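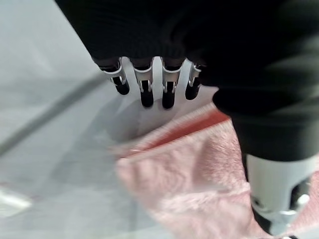 El umbral electoral de Drerkevdale vuelve al debate en octubre y conviene separar dos cosas que la prensa local mezcla: la barrera legal y la barrera efectiva.

La barrera legal es un artículo del reglamento: quien no alcanza el 9 % de los votos válidos no entra en el reparto. La efectiva depende del tamaño de la circunscripción. En Imrie, que elige tres concejales, un partido con el 9 % se queda fuera con umbral o sin él. En Modari, que elige 30, el umbral sí decide.

De ahí que la propuesta de bajarlo solo en las circunscripciones pequeñas me parezca inútil. Modifica el texto y deja igual el reparto.

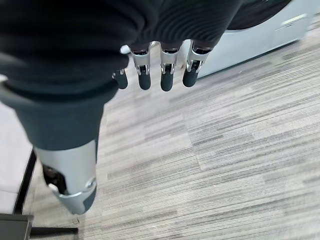 ## Sobre el voto en blanco

Nouhaila Belhaj me escribe que el blanco computa como válido y, por tanto, eleva la barrera. Correcto. Con 400 papeletas en blanco más, el 9 % exige 36 votos adicionales. El nulo no tiene ese efecto.

Queda por revisar Inell, donde se fusionaron dos distritos y el acta publicada no distingue blancos de nulos. He pedido el desglose por mesa. Hasta tenerlo no incluyo Inell en la tabla.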